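27 de maio de 2019
Yanling Zheng

Caderno da oficina de dados – audiências da comissão de defesa

Continuo com as transcrições das audiências parlamentares. O objetivo desta semana é o mesmo: separar o que disse cada militar do que perguntou cada deputado, e marcar onde uma resposta contradiz a declaração escrita que foi entregue antes.

1. Lote de Hikville

Recebi 800 páginas digitalizadas. Destas, 700 passaram pelo reconhecimento de texto sem problema e 100 ficaram de fora, quase todas com carimbo por cima das linhas. Vou pedir nova digitalização só das páginas com carimbo, as outras corrijo à mão.

O programa confunde "presidente" da comissão com "presidente" da República. Na audiência sobre a cadeia de comando isto estraga tudo, pois o general responde ao primeiro e fala do segundo na mesma frase. Pus uma regra provisória: se a palavra vem depois de "senhor" e antes de vírgula, é o presidente da comissão. Falha quando o deputado lê uma carta em voz alta.

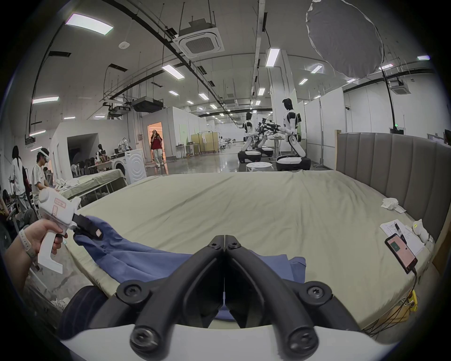
2. Marcação das respostas

Dilwyn Humphreys propôs três etiquetas: responde, não responde, remete para sessão fechada. Eu queria uma quarta, para quando o militar diz que vai enviar a resposta por escrito. Ele acha que cabe em "não responde". Não concordo, porque muitas vezes a resposta chega mesmo, como anexo, e então perdemos a ligação. Deixei as quatro por enquanto.

Testei com 200 perguntas da audiência de Plenside, sobre o encerramento da base. As dúvidas apareceram sempre no mesmo tipo de pergunta, a que é discurso até à última frase. Exemplo, deputado Gill: fala quatro minutos sobre os empregos da sua região e termina com "não é verdade?". O coronel diz "compreendo a preocupação". Marquei "não responde", mas o Dilwyn marcou "responde". Temos de escrever isto nas instruções antes de continuar.

Nota para mim: a ata usa "tomou nota" e "tomou conhecimento" como se fossem iguais. Perguntar a alguém que conheça o regimento.

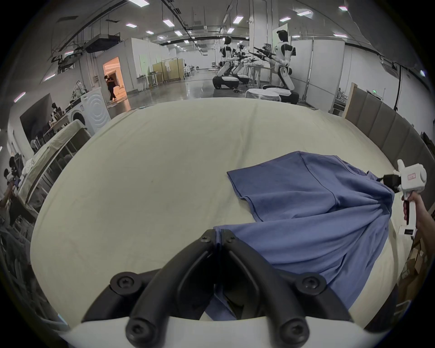 3. Por fazer

– Verificar se o anexo do ministro Delov é a versão lida na audiência ou a versão corrigida depois. As datas das duas não coincidem.
– Juntar as audiências de outubro, que estão noutra pasta e com outro formato de nomes (apelido primeiro).
– Mudar a regra do "senhor presidente" para não apanhar as cartas lidas.
– Responder ao Dilwyn sobre a quarta etiqueta.

O ficheiro de Plenside guardei com o nome antigo. Não mudar ainda, o guião de comparação procura por esse nome.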